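December already and I have not posted since the move, sorry. Quick one before dinner.

So. Breakfast. I have been trying to fix breakfast for most of the fall and I think I'm finally getting somewhere.

Background for anyone new: I'm up at 5, out the door before 6, and for years that meant coffee, nothing else, then a muffin the size of my head from the place by the Trultell offices. Then starving by ten. Then cranky. Dolores Boateng sat across from me back then and she used to slide crackers over the desk without a word. Bless her.

Things I tried, in no order:

Overnight oats. Everyone loves these. I don't. Cold and gluey. Gave it two weeks, used every jar in the house, still have one at the back of the fridge I'm scared of.

Eggs. Fine, good even, but I am not washing a pan at that hour.

Smoothies. Woke up the whole building. The guy downstairs was nice about it, once.

Drinkable yogurt. OK so this stuck, more or less. Nuria Endale got me onto it, she keeps a shelf of them in her fridge door and drinks one standing up while she looks for her keys. Sweeter than I'd like. But it takes no time and I get to lunch without wanting to bite someone.

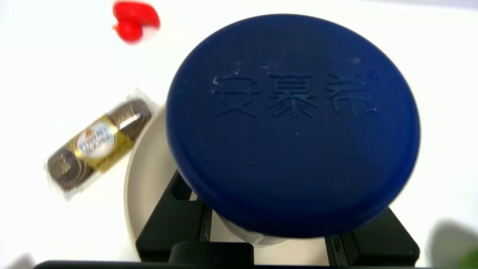

安慕希, right there on the lid.

Anyway the drink was only half of it. The other half was bread, which I did not see coming. A slice of real toast next to something cold and I'm good until one. There's a bakery out in Vokthorpe that does a dark seeded loaf, 4 dollars if you go late in the day, and it slices and freezes great. Straight from the freezer into the toaster. Don't thaw it first, it goes weird and damp.

Butter, salt. Sometimes honey if it's been a bad week. Peanut butter if I have a long shift.

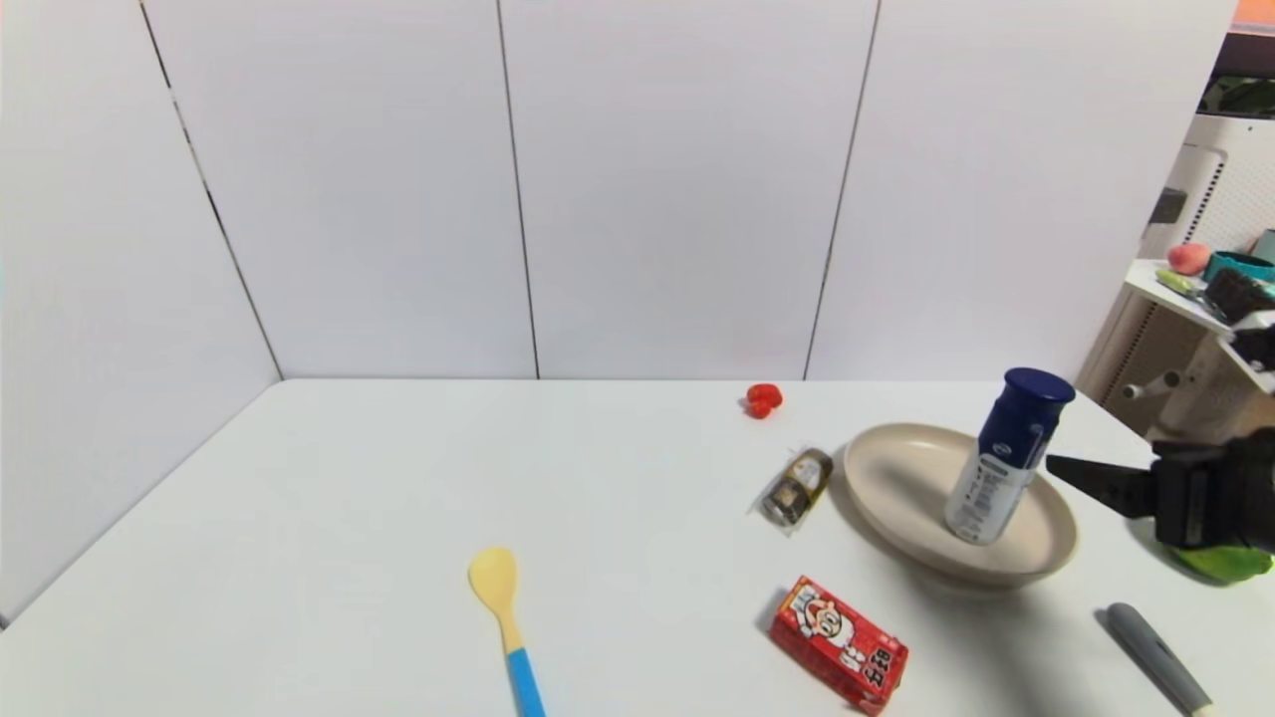
The thing I still can't get right is sitting down. My sister says eating over the sink isn't a meal and I guess she has a point. So the new rule is five minutes in a chair, phone in the other room. I've kept it up maybe half the time. Mornings when I do it I'm noticeably less of a jerk on the train, so there's that. Mornings when I don't, I get to work and can't even rememeber if I ate.

Money wise it's better too. I was spending more than 60 a month on muffins. Sixty! On muffins I didnt even like that much, the blueberry ones were always dry in the middle. Now it's a couple of loaves and whatever's on sale in the dairy case.

Next up is weekends, where I sleep till nine and then skip the whole thing and eat chips at noon. Someone in the comments last time said to make soup on Saturday night and have it for breakfast. Soup! I'm kind of into it? If you do this tell me what kind, nothing with cilantro please.

OK, rice is boiling over, gotta go.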